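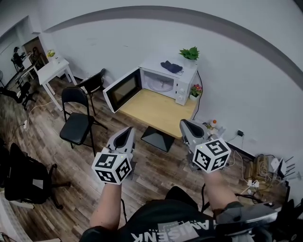
What is the glass plate inside a microwave oven for?
It turns the food during heating, so that the waves reach it from different sides and it warms more evenly.

Turntable (microwave oven)

A turntable is the round plate on which food stands in a microwave oven. It is mostly made of heat-resistant glass. In everyday speech it is also called the glass plate, the tray or the carousel.

Construction

The usual turntable has 2 supports under it. The first is a coupling, a small plastic piece which sits on the motor shaft in the middle of the oven floor. The second is a ring with small wheels, on which the outer part of the plate rolls. The underside of the plate has raised points in the center, and these must fit into the coupling. If they do not fit, the plate stands crooked or makes a knocking noise.

Purpose

Microwaves do not fill the oven evenly. Some places become hot and others stay cool, and a plate that does not move gives food with a cold center or a burned edge. The rotation moves the food through these places. Food placed near the rim usually heats better than food placed exactly in the middle, where it only turns around itself. Ovens without a turntable, called flatbed ovens, spread the waves with a rotating antenna or a metal stirrer hidden behind a cover.

Use and cleaning

The plate and the ring are taken out and washed with warm water and dish soap. Many glass plates can also go in the dishwasher. A hot plate should cool down before it is washed, as cold water may crack it. Crumbs under the ring are a common reason for uneven turning. A dish that is too wide touches the walls and stops the rotation.

Replacement

A broken plate is replaced with one of the same diameter and the same coupling shape. In the household handbook of Boyang Bai it is advised to measure the old plate across the full width, and also the track of the ring, before ordering.

Categories: Kitchen appliance parts | Microwave ovens | Glass household objects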